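Week 5 Handout: Trying Out Grippers on Soft Things
Robot Handling Lab, course notes by Yulan Dong
Updated 26 August 2022

Cloth week! I look forward to this one every year. Up to now you have been picking up blocks and cups, which hold their shape while you think. A piece of fabric does what it likes, and most of what you learned about lining up two fingers on a hard edge needs a second look.

Read this before you come in, at least as far as the trial sheet. The last part, on hand guiding, you can read at the table with your partner. 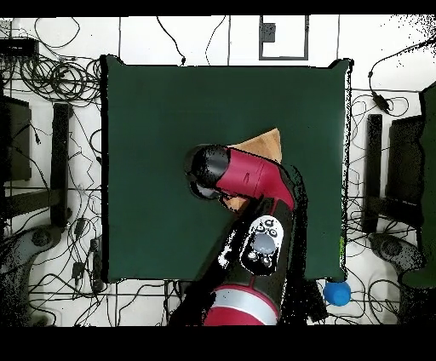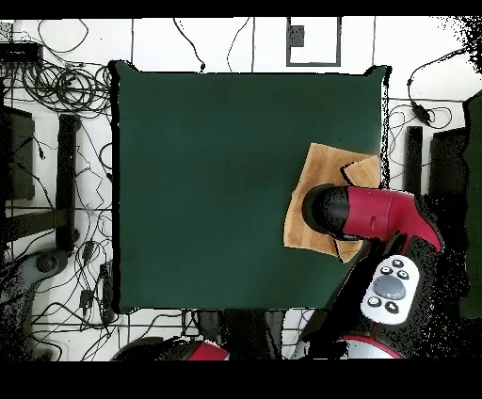
Fig. 5.1 and 5.2. The green work table from overhead, red and black arm over the surface, tan material near the gripper.

1. What we are comparing

Each pair gets two grippers and uses both on the same arm, with the same material, on the same table. Changing one thing at a time sounds like baby stuff, but half the muddled results I read in July came from pairs who swapped the gripper and the cloth and the speed all together and then tried to say which one mattered. You can't. Change the gripper, keep the rest.

The Viner is a plain two-finger parallel gripper. Flat pads, straight closing motion, adjustable force. You have used it since week 2.

The Bai is also two-finger, but the tips are narrow and slightly springy, and they close along a shallow curve. On a flat cloth the tips scoop inward as they close, so they tend to gather a little ridge of fabric between them. I love watching this happen. It looks like someone pinching up a tablecloth.

The controller is the Cusitz box for both, and the overhead camera feeds Prillix, which you know from the calibration exercise. Please don't update Prillix on the lab machines, however nicely it asks.

2. Why cloth is hard

Start with a flat sheet on a flat table. There is no side to grab. A parallel gripper coming straight down with its fingers open will land both pads on top of the fabric, and when it closes, one of these things happens:

The pads slide over the cloth and meet each other with nothing between them. This is the usual result with smooth cotton and light contact.

The pads drag the cloth inward and a fold pops up between them. You want this one. It depends on friction between pad and cloth being higher than friction between cloth and table.

The pads press so hard that the cloth is pinned to the table, and the arm stops on its force limit. Students always blame the controller for this. Check your approach height first.

So there are really two friction contacts to think about, pad to cloth and cloth to table, and the downward push raises both of them. Pushing harder helps up to a point and then stops helping. Finding that point for each gripper is the main job this week, and it is a very satisfying little curve when you plot it.

Edges, corners and folds change everything. If part of the cloth already stands up from the table, even by a finger's width, you can come in from the side and grip it almost like a card. A person folding towels does this all the time without noticing: flick up a corner, then grab it. Watch your own hands at home tonight with a dish towel. Do it slowly. Where does your thumb go first? Does your other hand hold the towel down? Write down what you see, as we will use it in discussion.

3. Camera view from above

An overhead camera is good at telling you where the cloth is and how it is turned. It is poor at telling you how high a fold stands, and the arm gets in the way at exactly the moment you most want to see the contact. The wrist and housing sit right over the fingertips during a pick.

Some habits that help:

Take one picture before the arm moves in and one after it has moved out. Compare those two for your position measurements and leave the ones in between for notes.

If your depth map has holes or speckle near dark or shiny parts, don't fill them in by hand. Mark the trial and move on. Edges of black parts are the worst for this, and I would sooner have a gap in your table than a guess.

Note the lighting at the start of your session and leave it alone. A blind going up in the middle of a run can shift the cloth outline enough to spoil a whole block of trials — ask last year's group, who had to redo theirs.

Check the color mask every time you change material. Tan on dark green separates very nicely. Green on green, as one brave pair found, does not.

4. The trial sheet

A full set is 12 trials per gripper. Half start with the cloth flat and half start with one corner turned over. Do all the flat ones first with one gripper, then swap grippers and repeat, then go back for the corner ones. It means more swapping, but it keeps the cloth in a similar state for both grippers. Fabric softens as you handle it, and by the end of an afternoon it is a different cloth.

For each trial, write down:

Gripper (V or B)
Start state (flat or corner)
Approach height above the table, in mm
Closing force setting
Result: clean pick, partial, slip, pinned
How far the cloth moved on the table, if it was not lifted
Anything odd

"Clean pick" means the cloth comes up, stays up through the hold, and is still there after the short sideways move. "Partial" means it came up and then dropped at any point before the end. If you and your partner disagree, write both answers down and we'll talk about it. Those arguments are often the best part of the report.

Last term's sheets gave us 178 usable trials. They are in the shared folder if you want something to compare with, but please finish your own set before you open them. It is very hard to score a slip fairly once you know what other people got.

5. Approach height

Set zero with the fingertips just touching the bare table, cloth removed. Then put the cloth back and start well above it. Come down in small steps. You are looking for the height where the pads first move the cloth when they close, and then for the height where the arm starts to complain. Everything interesting happens between those.

With the Viner that window is narrow, and you will feel silly for how many tries it takes. With the Bai it is wider, since the tips give a little. Please don't take my word for it, though! One pair in July found nearly the same window for both on a thick woven cloth, and I think they were right. My guess is that a rough weave gives even flat pads something to catch on. Nobody has tested that properly, and it would make a lovely project.

6. Hand guiding

You may set the start pose by hand guiding or by typing it in. Hand guiding is quicker and far more fun, and it gives you a feel for the reach of the arm that numbers never will. A few things to keep in mind:

One person guides, the other stays at the stop button. Swap often.

Keep your fingers away from the gap between the tips whenever the gripper is powered.

Move from the wrist and let the rest of the arm follow. If you push on the lower part you will fight it.

Look where the elbow is going. The wrist can be in a perfect spot while the elbow is heading for a stand.

Store the pose, step back, and replay it at low speed before you trust it.

Cables on the floor are a trip hazard in any lab. Look down before you step back from the table, and tell me if one is in your path. Do not move a cable while an arm is powered, even if you are sure which one it is. I was once very sure.

7. Questions to bring to discussion

Which gripper did better on the flat start, and was the gap as large on the corner start?

Suppose you could change the table surface but not the gripper. What would you put down, and what would that do to the pinned results?

You have one arm. Could the table, a wall or a weight do the job of a second hand? Sketch one idea. Rough sketches are welcome, and the strangest one in July (it used a wooden ruler) worked surprisingly well.

If the camera can't see the contact point, what other signals from the arm tell you that cloth is between the fingers? Look at finger gap, motor current and the small change in load when you lift. Which of these would you trust with a thin cloth?

8. What to hand in

One report per pair, four pages or less, with your trial sheet attached as it was filled in. Crossed-out lines are fine and I like seeing them. Include one plot of result against approach height for each gripper, on the same axes, and a short paragraph on the trial that surprised you most.

If your set is incomplete, hand in what you have and say where you stopped. Spare cloths are in the second drawer under the Cusitz box. Put used ones back flat, with no creases, for the next pair.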